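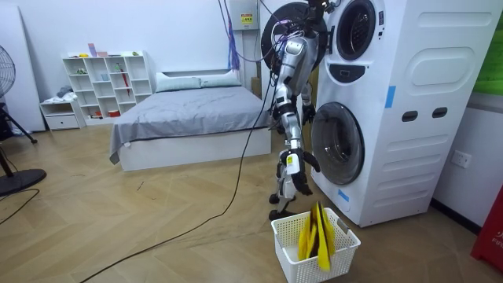 Search articles Enter keyword

Leave the tape on the machine

Every few months a visitor comes to our laundry cell and asks me why it is not cleaner. He means the blue tape on the front of the washer-dryer and the cable lying across the floor. I have looked after this cell for two years, and I would like to defend the tape.

The cell is simple. We have a humanoid, a stacked washer and dryer, a basket, and a bed where the folded things should arrive one day. On the paper plan from Dow, our layout engineer, all distances are given to the millimeter. In the first October the robot followed this plan very exactly and pushed its shoulder into the open upper door 67 times. The door was drawn closed. For a person this door is no problem, he moves his head a little and does not even notice that he did it. A robot must be told that the door is there, and also how far it swings.

My colleague Lyle Holloway wanted to buy a calibration frame from Trenik and bolt it to the floor. It is a good product, I do not say otherwise. But a bolted frame tells you where the frame is. The washer stands on its own feet, and after a spin cycle it may stand in another place. I put tape directly on the machine, because the machine is the thing which moves. On Tuesday mornings I measure from the tape to the robot's feet and write the number in a notebook. It takes me less time than to find the password of the maintenance software.

The second matter is the cables. In the plan they come from above, and this is correct for the shoulders. For the long one from the body we never found a good path. Bornosetti sold us a spring reel, and the reel pulled on the robot just enough to disturb its balance when it lowered one hand to the basket. We removed it after 258 cycles. Now the cable lies loose on the floor and I check it with my own eyes before each start. I know how this looks. I still prefer a cable I can see over a pull I cannot see.

In our field we spend much money on the hands and very little on the meter of floor around the feet. A finger motor is replaced after 500 hours if it needs it or not, but who has a schedule for the position of a laundry basket? I have one. Lyle laughed at it, and then he copied it for the Atow cell downstairs, where they had lost a week to a basket that was turned the wrong way.

So please, if you visit us, step over the cable and do not peel the tape. The last guest who did this cost me an afternoon.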